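Imprimir | Enviar por correo

Capítulo 2
Planificar la compra: del deseo al presupuesto

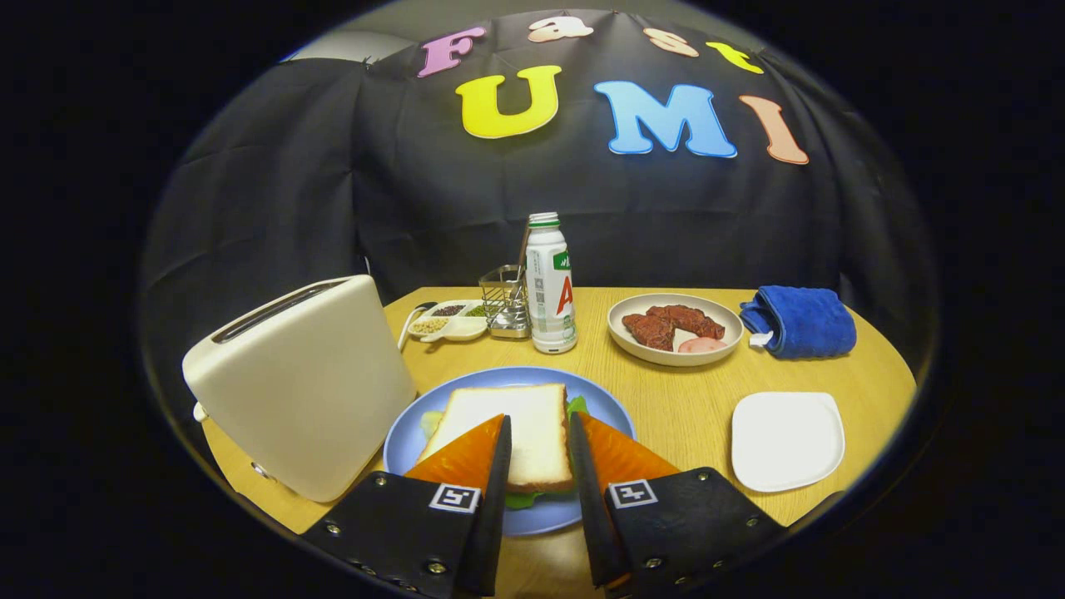

¡Empieza la parte más entretenida del curso! Elegir equipo obliga a pensar en la tarea entera, y quien abre el catálogo antes de escribirla suele pagar dos veces. En el taller de Plallow, con el que trabajaremos todo el capítulo, la primera hoja de cálculo tenía solo una línea: la pinza. Faltaban los dedos de recambio, las almohadillas, la mesa, el montaje y las horas de formación (¡que también cuestan!).

Compararemos las ofertas de Brandão y Clunel para un mismo puesto: 200 horas de uso previstas al trimestre y unos 400 euros de consumibles. Ten a mano una calculadora y discute cada partida con tu grupo.

Temas relacionados
Capítulo 1. Describir la tarea
Caso Plodthorpe: ¿alquilar o comprar?
Plantilla de presupuesto en 2 hojas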